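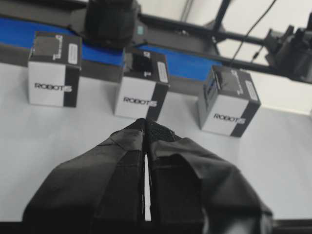 Anselmo Huanca wants to know whether you can take part if you only do two nights a week, and would it matter that he sleeps through most of the day after.

Yes you can, and no it doesn't! I've had that question a few times now so I'm putting it at the top.

I'm looking for people who work shifts (nights, earlies, splits, anything that isn't nine to five) to keep a food diary for me through December. It's for a book called Bramcombe Suppers, which I've been writing on and off at my kitchen table in Tarcombe, and which is about what people eat when everybody else is asleep. I did nights in a packing hall for years and lived on cold rice pudding and crisps, so please don't think I'll be judging anyone's dinner.

I have 17 people signed up so far and would love more. Bakers, carers, drivers, warehouse and assembly people, cleaners, nurses, whoever's behind the till at the garage at 4am. You don't have to be able to spell. You don't have to cook either, toast counts.
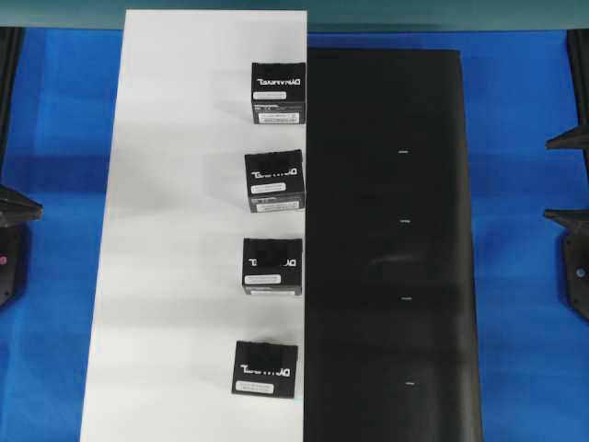

What you'd be doing is writing down what you ate, what time, where you were sitting (or standing, I always stood) and who with, if anyone. A few lines a shift is plenty, though one lady sent me 134 pages last year and I read every word and loved it. Write it on paper, type it, or leave me a voice message and I'll type it up. If you miss a week, just pick it up again, I won't chase you.

There's a bit of money, which I'm very pleased about. The Zemia Fund has given me £2775 for the whole thing and most of that goes on the diarists, so everyone who sends in at least ten shifts gets £94. I'll pay by bank transfer in the new year once I've got your pages.

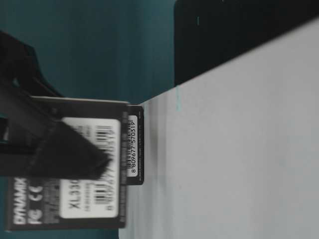
Black housing with a white label, seen close up

I'll change your name if you want me to, and your workplace too. Please don't send anything your employer would be cross about. You'll see your own bits before they go in the book and you can cross out whatever you like.

You need to be over 18 and doing shifts at the moment, and that's really the lot. Retired shift workers, I'm sorry, I know you've got the best stories, but I'm saving you for the next one!

To join in, drop a note through the door of the Quispe café marked Suppers, or reply to this page with your first name, what sort of shifts you do and the last thing you ate at work. I'm usually up late so you may hear back at a funny hour.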